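# Waking up a dried yeast starter (and keeping it going)

I've been brewing at home long enough to have killed a lot of yeast. Mostly by being impatient! So this is my routine for turning one old packet of dried ale yeast into a healthy starter, plus how I keep a bit of it back for the next batch. It's slow, it takes up half a shelf in the fridge, and it has saved me a silly amount of money.

The yeast I use is Wunderlich, a plain, clean ale strain. Anything similar will do fine, but don't try this with a blend. If the packet has two strains in it, one of them will take over after a couple of rounds and your beer will drift off somewhere strange.

## What you need

- A one-liter flask or a big jar with straight sides
- 820 ml of water
- Light dried malt extract (weigh out 82 grams)
- A pinch of yeast nutrient
- Foil
- Sanitizer you trust
- A kitchen scale and a thermometer

## Making the wort

Stir the malt extract into cold water first. If you dump it into hot water it clumps up like wet cement and you'll be chasing lumps with a spoon for ten minutes (ask me how I know). Bring it up to a gentle boil, add the nutrient, and keep it there for 15 minutes. Watch the pot. Malt foams up fast and it's horrible to clean off a burner.

Put the lid on and stand the pot in a sink of cold water until the wort drops below 75°F. Then pour it into your sanitized flask. A little splashing is good, yeast wants some oxygen at this stage.

## Adding the yeast

Sprinkle the packet on top and leave it alone for 20 minutes or so. Don't stir yet. Once the grains have soaked up some liquid, swirl the flask, fold a square of foil loosely over the neck, and park it somewhere that stays near 70°F.

Now swirl it every time you walk past. I keep mine in the room where I do everything else, so it gets plenty of attention. A stir plate does a better job and you can put one together from odds and ends, but swirling by hand works and I did it that way for years.
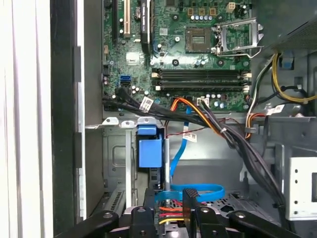

Pevari wrote in after I posted my first version of these notes and said the swirling made no difference at all, and that warmth was the only thing that mattered. Two identical jars, one swirled and one ignored, both finished within a couple of hours of each other. Fair enough! I still swirl. In my kitchen the ignored jar always ends up with a thick cake on the bottom and clear liquid over it, and I'd like the cells up in the sugar where they can eat. But if you forget overnight, don't panic and don't start over.

## How to tell it's ready

You might never see a big foamy head on a starter, so don't wait for one. Look for the wort turning pale and milky, tiny bubbles climbing the glass when you tip it, and a smell like bread dough with a bit of green apple. Mine is usually done after 24 to 36 hours. If it smells like vinegar or nail polish remover, pour it down the drain. No beer is worth saving with bad yeast.

## Saving some for next time

1. Swirl hard so everything is mixed.
2. Pour 246 ml into a small sanitized jar.
3. Put the lid on loosely, chill it, and snug the lid down after a day or two in the cold.
4. Write the strain and the month on some tape.

The rest goes into your beer. When you want the saved jar, let it warm up on the counter, pour off most of the dark liquid, and feed the pale layer fresh wort exactly as above.

I've kept a jar going since July like this. I stop at five rounds and open a new packet, which is just caution on my part. Older jars take longer to get moving, so give yourself an extra day before you brew. And loosen the lid before you let anything warm up, please. I have cleaned yeast off a ceiling.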